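3. Sweeping a glossy floor

3.1 Room and floor surface

The sweeping work reported in this section was carried out in the furnished room at Plereseck. It was chosen for its floor. The tiles are large, square and off-white with a glossy finish, and they take the light very differently from the matte vinyl used in the earlier part of the study. Overhead lighting shows up in them as bright round patches. These patches move across the floor as the point of view moves, and a scrap of paper lying inside one of them is hard to pick out.

Paper was used for most of the litter. It is cheap and easy to replace, and it is a fair stand-in for what ends up on the floor of a room where people open mail and packets. White paper was kept in the set on purpose. On a pale tile it gives very little contrast, and a crumpled piece is found mainly by the shadow under its folds. Smaller debris was allowed as well, on the condition that it could be told apart from the grout at standing height. 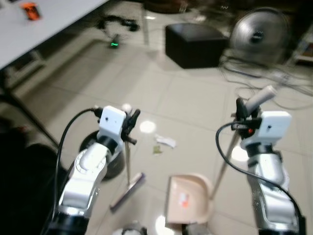

The tools were a long-handled broom and a long-handled dustpan. Both kinds are common in homes where people prefer not to bend, and both can be used from a standing position with one hand each. Short-handled pans were tried in August during the planning stage and dropped. With a short pan most of the time went into getting down to the floor and back up again, and the sweeping itself took up little of the record.

Long handles bring a problem of their own. A small turn at the grip becomes a large movement at the far end, and the front lip of the pan lifts off the tile without much warning. Once the lip is up, light paper goes under it. Shagufta Orakzai, who coded the records, found this to be the most frequent fault in the whole set. She logged it as an "underrun" and kept it separate from the case in which the scrap misses the pan to one side.

3.2 Litter and its behavior on tile

Each session used a fresh batch of litter drawn from a stock of 200 pieces prepared by Sipho Pretorius. Flat pieces and crumpled pieces behaved so differently that they were coded as two kinds of material. A crumpled piece rolls or skips when the bristles touch it and usually stops within a tile's width. A flat piece tends to stay where it is. The bristles ride over it, and the second or third stroke is often needed before an edge lifts.

Grout lines mattered less than we had expected. The lines in this floor are thin, and paper crosses them without catching. Crumbs and grains do catch. In the coding scheme a grain left in a grout line after two strokes was marked as residue and the stroke count was stopped there. The same rule was used for the vinyl floor, where it was almost never needed.

Direction of travel was recorded against the edges of the tiles. Seen from most standing positions in the room the grout runs on a diagonal, so that a stroke drawn straight back toward the body crosses the grid at an angle. Danica Vlachou suggested using the grid itself as the scale for distance, and this proved good enough for our purpose. Distances are given below in tiles and were never converted.

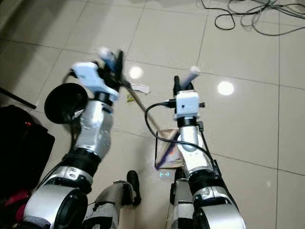

Glare was noted separately. For each piece of litter the coder wrote down whether it lay inside a reflection, on the border of one, or clear of all of them at the moment the first stroke began. The border class was added late, after two coders had disagreed repeatedly over the same pieces. Pieces in the border class took more strokes than those clear of reflections. We do not put much weight on this result, as the class is small and its definition was worked out while coding was already under way.

3.3 Emptying the pan

Sweeping is usually treated as finished when the litter is in the pan. In our records the emptying that follows is a task in its own right, with its own faults, and it is reported as such.

The receiving vessel was a small, round, black wastebasket that narrows toward the base, lined with a clear plastic bag. A small basket was preferred to a kitchen bin because it can stand close to where the work is done and because its opening is not much more generous than the pan is wide. The pan has to be brought over the opening and tipped forward. If it is tipped too early the contents slide out short of the rim. If it is held too high they may drift, and flat paper drifts further than crumpled paper.

The liner has an effect that we did not plan for. A bag that has sagged into the basket leaves the rim clear, and paper drops straight in. A bag that stands up in folds around the opening can catch a scrap and hold it there, and the scrap may come out again when the basket is moved. Coders were asked to mark a piece as disposed of only when it was below the rim at the end of the session.

The broom needs somewhere to be while the pan is emptied. Three habits were recorded: leaning it against furniture, laying it down, and keeping it upright with the bristles on the floor. The last of these was the quickest to recover from, and it left the broom ready for a second pass.

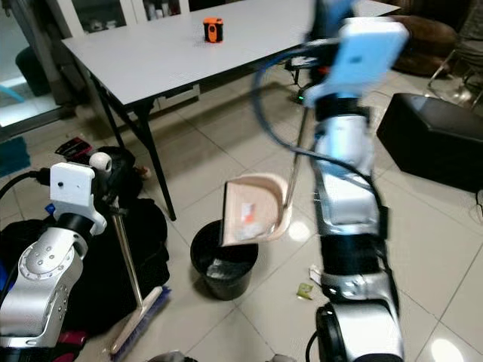

3.4 Furniture and other objects

No attempt was made to clear the room. Thabiso Kruger argued at the outset that an empty floor would tell us little about homes, and the furniture was left as it stood. The main obstacle is a white table with thin black metal legs. The legs take up little floor, but a broom head has to be turned to get past them, and litter that comes to rest against a leg must be drawn out before it can be swept. Bags left on the floor near the table were treated in the same way as furniture: they could be swept around, and whatever was under them was outside the task.

Larger objects were handled apart from the litter. An object was placed in this class if it would not sit within the pan, whatever its weight. Such objects are picked up by themselves, and the question for the person tidying is where to put them. Rounded and smooth shapes were the most awkward in this class. They have no flat face to set down on, and the natural place to take hold of them is often at the middle, which leaves both ends free to knock against other things.
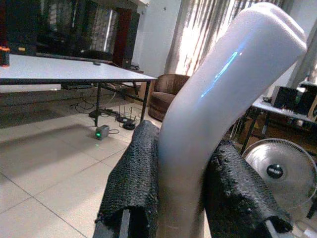 Figure 1. Smooth white object with a curved shape like a bent pipe. The white table stands behind it at left.

For these objects we recorded only the place of pickup and the place of setting down. The table was the most common destination, followed by the floor along the wall. Unnur Kjærgaard has pointed out that a tabletop already in use invites further objects, and the order of placements in our 12 sessions agrees with this, though the sessions were not designed to test it.

Objects moved to the table were not counted as tidied unless they stayed there until the end of the session. Those moved twice were assigned to their last position, and the earlier position was kept in the log.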